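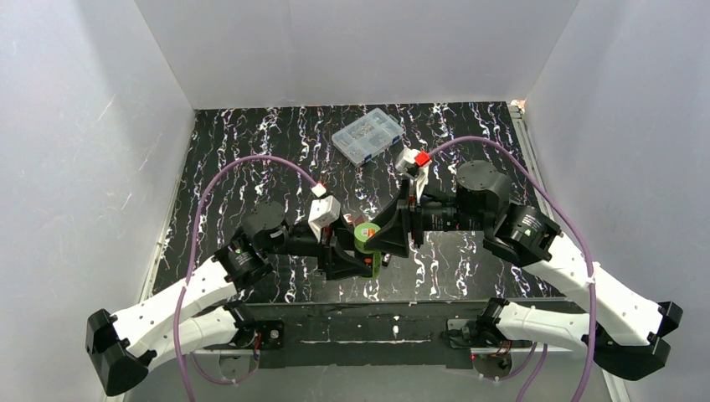
The man who wants you to throw out your organizer box

Dionysis Stamatopoulos has strong feelings about plastic boxes with dividers in them. He has been sorting small hardware for a living since he left a repair shop in Drodlow, and he now teaches a short evening class called Small Parts, Sensible Homes at the Nukarstead adult school. The class costs 47 dollars. I went in doubting that anyone needed to pay that much to learn where to put a screw, and I came out only partly persuaded.

His case starts with the divided box itself, the clear kind with a lid and two latches that most of us own at least one of.

"People buy it because it looks like order," he told me. "Then they tip it sideways once, the lid bows a little, and everything under four millimeters walks next door."

I said mine had never done this. He asked when I last opened it, and I had to admit it had been September.

What he prefers is the single small container, one kind of part in each, with a lid you can color code. Green is for things you use every week. He has other colors for the rest, and a chart, and I'll spare you the chart. When I asked what happens once you own 300 little containers, he said you don't, because you will have gotten rid of most of what's in them. This struck me as the sort of answer that works better in a class than in a garage.

"You say that, but have you ever gotten to the bottom of a jar of mixed washers?" he said. "In your life?"

I haven't. I also haven't lost any sleep over it.

He is on firmer ground with work surfaces. He dislikes the fashion for marbled tops on hobby tables, and so, it happens, do I. A black top with white veins running through it will hide a dropped pin better than shag carpet. A glossy one adds glare on top of that. Stamatopoulos tells his students to put down a plain sheet of felt in a light color and forget about how it looks.

"They hate the felt," he said. "They paid for the marble."

For a second opinion I called Jong-dae Shim, who runs the parts counter at Gevora and took the class two years ago. Shim kept the felt and dropped the rest.

"I went back to the divided boxes inside a month," he said. "I can carry one to the bench. I can't carry 47 little cups to the bench." He does agree about the lids, and checks that both latches are down before he lifts anything.

I put this to Stamatopoulos, who sighed. "Jong-dae has very steady hands," he said. "I teach everybody else."

I asked whether he had any proof that his way saves time. He said a former student had timed herself finding 5 different screws before and after, and had done much better after. She had also, he conceded, cleaned the whole bench in between – so make of that what you like.

The next class begins on 28th February. Students are asked to bring one box of parts they have been avoiding.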